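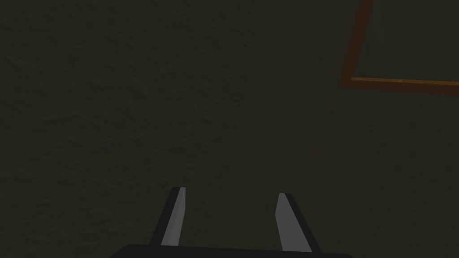 Politics & Current Affairs > Local and Regional

Thread: Is anyone giving Lamrani a second chance?

marrowfat_jim
3 October 2024

Right, I'll get shouted at for this. I voted against Shaimaa Lamrani in May and told anyone who'd listen she'd be a disaster as mayor of Hostevby. Now I'm wobbling. She got the Grusilo bus contract reopened, and I'd have bet my shed that was never going to happen. The evening service to Vik is back, and my mum can get home from choir without ringing me.

I still can't stand the way she talks to the opposition. But do you judge a mayor on manners or on buses?
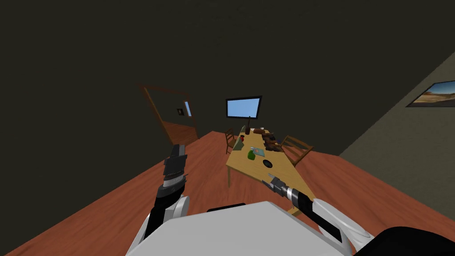 tilda_p
Buses, obviously, but she didn't win that one on her own! The old council had done most of the talking with Grusilo before she even had the keys. She turned up for the signing and got her face in the paper.

marrowfat_jim
Hmm, not sure I buy that. The old lot had 3 years and all we got was a consultation leaflet.

Okehurst
Leaflet was nice paper though.

Can we talk about Dratside? She stood in the hall there and promised the library would stay open full time. It's down to 2 mornings a week. More than 200 of us signed the petition and the reply was one paragraph, with the name of the road spelt wrong.

tilda_p
Exactly this. People in the middle of town get a bus and think everything's lovely.

marrowfat_jim
Fair point on the library, I hadn't realised it was that bad. I'm not saying she's a saint -- I'm saying I was wrong about one thing and I'd like to own up to it. We moan that politicians never change their minds and then we never change ours either.

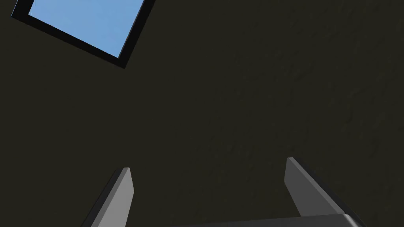 Anyway, I'm going to write to her about Dratside myself, seeing as I'm apparently her new fan club. If the answer is another paragraph of waffle then I'll come back and eat my words.

Okehurst
Put the opening hours in the first line, they don't read past that. And ask for the budget figure, we never got one.

hedge_witch
Didn't vote for her, wouldn't now. The Vik bus was late twice last week.

tilda_p
It was late under the last mayor too, to be fair to her.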